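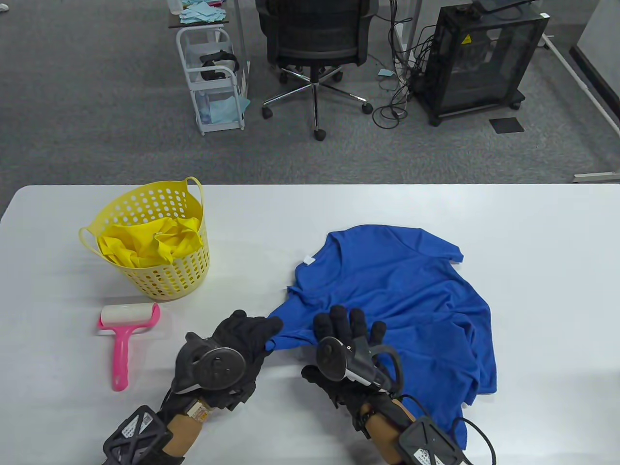 Rétrécissement au lavage des jerseys coton : vos mesures ?

kikinico
Bonjour. Je cherche à fiabiliser un relevé de retrait sur des t-shirts en jersey 100 % coton, col rond, manches courtes. Protocole actuel : repères au fil à 300 mm, lavage à 40 °C, essorage à 600 tours, séchage à plat. Je trouve 4 % en longueur et 1,5 % en largeur après le premier cycle, puis presque plus rien. Est-ce que ça vous paraît cohérent ?

Amgate
Cohérent pour un jersey non sanforisé. En revanche, 300 mm de base, c'est court sur une maille. Une erreur de lecture de 2 mm te coûte déjà 0,7 point.

kikinico
Difficile de prendre plus long en largeur sur les petites tailles. En longueur je peux monter à 405 mm.

vetlow_75
Pas d'accord avec l'essorage. À 600 tours le textile sort chargé d'eau et s'allonge sous son propre poids dès qu'on le soulève. Tu sous-estimes le retrait en longueur. Passe à 952, c'est ce que donne ma machine en programme coton, mesuré au tachymètre.

Amgate
L'argument vaut pour un séchage suspendu. À plat, si on transporte la pièce sur un plateau, l'effet est négligeable.

vetlow_75
Négligeable, tu l'as mesuré ? Chez moi l'écart est de presque un point sur un 160 g/m².

Amgate
Sur du 180, oui. Trois pièces, même bain, pas d'écart lisible. Sur du 160 je ne sais pas.

kalogeropoulos
Question bête : vous conditionnez les pièces avant la première mesure ? Un t-shirt sorti du carton est souvent détendu par le pliage. Je laisse reposer une nuit, sans tension, puis je lisse à la main en partant du centre. Surtout ne pas tirer sur l'ourlet.

kikinico
Non, je mesurais au déballage. Ça expliquerait la dispersion du premier lot.

vetlow_75
Ça n'explique pas tout. Vérifie aussi le vrillage : si la couture latérale tourne, ta mesure n'est plus dans l'axe des colonnes de mailles.

kikinico
Vu, la couture dévie de 12 mm en bas. Je refais une série en 405 mm avec repos d'une nuit, moitié à 600 tours, moitié à 952. Résultats en décembre.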